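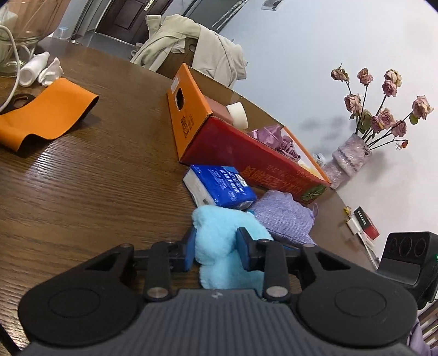

## Cistamgate tenant repair line: progress to June

Prepared by Ayantu Birhane for the Mellness fund

We have now spent most of the first grant payment. The repair line is open and people are calling it. I'm less sure it is getting anything repaired.

**Calls.** We logged 248 calls against a plan of 1,000 for the year. The plan figure came from Javberg's bid and I never saw how they got it. I would not use it as a target again.

**Repairs closed.** The system shows 78 jobs marked "closed." Closed means the landlord's agent said so. When we phoned tenants back, several told us a man had come, looked at the damp, and left. Those jobs still count as closed in the totals I'm required to send you, and I think the number should be read with that in mind.

**Software.** Cruzado is still 3 months behind on the text message feature. Their last update called it "nearly ready," the same words as the one before. We are sending texts by hand from the office phone and I have held back the final invoice.

**Leaflets.** Delivered to every block on the east side. I can't find any sign they led to calls. Most callers heard about us from a neighbor.

**Money.** On budget, mainly due to the unpaid invoice.

**Asked of the fund**

- Let us report repairs the tenant confirms, alongside closed jobs.
- Move the second leaflet budget to callback hours.
- A decision on Cruzado before the next payment goes out.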